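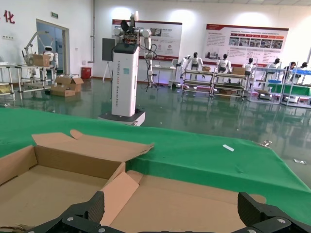

Packing cables for storage, revised

26/06/2019

The cable drawer reached its limit in December, and I have been working through it one box at a time. The method below replaces the one I posted earlier, which relied on zip ties and did not hold up. Zip ties have to be cut off, and I nicked the jacket on two leads doing it.

Box first. I use plain corrugated cardboard and nothing larger than one person can lift with a single hand. Cable is denser than it looks. A big carton filled to the top will bow at the bottom seam, and the tape there lets go before the cardboard does. Used boxes are fine. A ragged flap is only cosmetic if the other three close over it, and a strip of tape along the tear keeps it from getting longer.

I do the packing on a table covered with a cloth. Connectors don't skid on cloth, and small parts stay where they are dropped. The drawback is that cloth also holds on to paper slips and scraps, so shake it out between boxes.

Coiling. Start from the fixed end and let the cable choose its own diameter. Most cables have a set from the factory, and working against it puts a twist in every turn. For anything stiff I alternate an overhand loop with an underhand one, which cancels the twist and lets the cable pay out straight later. Leave the last stretch free so that the connector sits outside the coil. A connector buried in the middle gets its strain relief bent, and that is where leads fail.

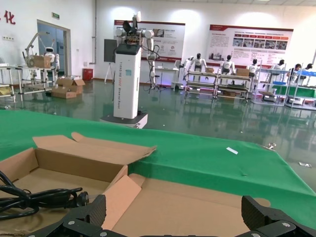
Black cable coiled in the left half of the box, connector end to the right.

Placement. Lay the coil flat and keep it to one side. The second coil goes beside the first, and only then does a second layer start, with a sheet of cardboard between the two. Chargers and other heavy bricks go at the bottom, or in a separate box if there are more than a couple.

Labeling. Amber Jacobs suggested numbering boxes and keeping the contents in a list, and I have switched to that. Writing the contents on the lid was fine until I swapped something out and had to cross things off. Box 204 holds power leads, and 452 is network cable. The numbers carry over from my old shelf index at the Clestenton place, so there are gaps.

Closing. Short flaps in, long flaps over, one strip of tape along the seam. I don't tape the edges on boxes I expect to reopen within the year.

Still to do: the audio leads, 8 of which have no obvious partner device, and the adapters — those probably need small bags before they go in anything.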